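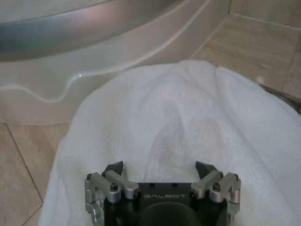

3. Bathroom Layout and Towel Drying

3.1 Purpose

This section covers the bathroom of the Paterson apartment, the second of 4 rooms in our study of household moisture. The work was done by Souad Ramadan and Brahim Hajji in September. The question was where a used towel should go after a bath, given the fixtures already in the room.

3.2 Surfaces

The floor is beige ceramic tile with thin, darker grout lines. The bathtub is white and glossy, with a curved rim and a wavy molded edge on the apron. A white terry towel left on the tile beside the tub lies in folds, and the folded parts have little contact with the air. Terry has a looped pile, so we treated it as the slowest fabric in the test set.

3.3 Method

Each towel was weighed dry, loaded with 200 g of water, and placed in one of 2 positions: gathered on the floor or spread over a rack. Weights were taken every hour with the door closed. Relative humidity at the start of each run was 70 percent.

3.4 Fixtures and Wall Space

The shower enclosure has a clear glass door with a long vertical chrome bar handle.

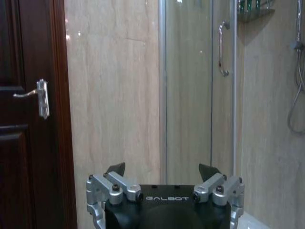 A vertical bar cannot hold a towel open, and hanging one there would also get in the way of the door. The wall panel between the room door and the enclosure has a glossy, marble-like finish. Filali suggested a free-standing rack to avoid drilling into it. The lever handle on the wooden door was ruled out as a hanging point. Rack dimensions and the hourly weights are listed in Appendix B.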